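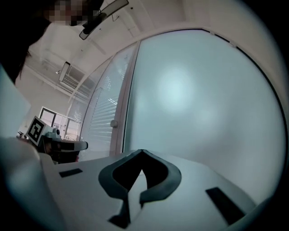
The Piano at Hulline

by Heloísa Teixeira
March
20 comments

The piano came to Hulline on the back of a truck that had carried sheep the day before, and for many years people said that on humid evenings you could still smell them in the bass notes. Noeline Cosgrove was nine when it arrived. She stood on the verandah of the hall with her brother's coat over her dress and watched four men argue about the steps.

When I met her she was eighty-one and the piano was for sale. I had answered a card in the window of the newsagency in Trudton, where I was then learning to teach music in English, a language in which I could not yet buy fish without pointing. The card said: Upright, Pappas of Melbourne, walnut, $300, must be heard.

I did not understand the last part. I thought perhaps it was a mistake for "seen".

She opened the door before I knocked.

"You're the Brazilian," she said.

"I am from Portugal."

"Well, come in anyway."

The piano stood in her front room, against the wall which had the afternoon sun, and this is the worst place for a piano. On the lid were a bowl of lemons and a box of letters. She took these away slowly, one and then the other, and would not let me help. Then she sat down in the armchair and folded her hands.

I played a scale. Eleven notes did not sound at all, and the others had each gone their own way. The A above the middle was so flat that it had become another note. I stopped.

"Keep going," she said.

"Mrs Cosgrove, it is very ill."

"I know what it is. Play something with a tune."

So I played a small waltz my aunt had taught me. I played it slowly, and where a key was dead I sang the note quietly, without deciding to do so. When I finished she had her eyes closed. Outside a ute went past with a dog barking in the tray.

"Tadeusz used to do that," she said. "Sing the missing ones."

I waited. In my first year in Australia I had learned that if I waited, people often thought I had understood, and continued.

Tadeusz Pawlak had come to work on the weir with the other men from the camp, 193 of them, and he was the only one who walked into town to ask if there was a piano. The hall was locked during the week. Noeline's father had the key, and he gave it to Noeline to carry, so that nobody could say the man had been given it. She was nineteen by then. Each Thursday, no, she corrected herself, she could not remember the day, it was the evening when the butter went to the train. She unlocked the door and sat on the back bench with her mending, and he played until the moths became too many.

"Did he speak with you?" I asked.

"He hadn't the English. He'd say good evening and he'd say thank you. In between he played."

"And then?"

"And then the weir was finished."

She got up and went to the kitchen, and I heard the tap run for a long time. I looked inside the piano, since I did not know where else to look. The felts had been eaten by moths — perhaps the grandchildren of the same moths. On the side of the last hammer, in pencil, somebody had written a word I could not read and a number, 55.

She came back with tea and a plate of buttered fruit loaf. I asked her about the writing.

"That'll be the tuner," she said. She did not come to see.

We drank the tea. I had the money in an envelope in my bag, borrowed from Jolien Van der Linden, who shared my flat and who had told me to offer two hundred. I put the whole envelope on the lid, next to the place where the lemons had been.

Noeline looked at it for some time. Then she lifted the bowl from the floor and set it on the piano again, on top of the envelope.

"You can come and play it Thursdays," she said. "I'll leave the door unlocked."

On the bus to Trudton I found that she had put two lemons in my coat pocket, and between them, folded very small, the money.

Shares: 55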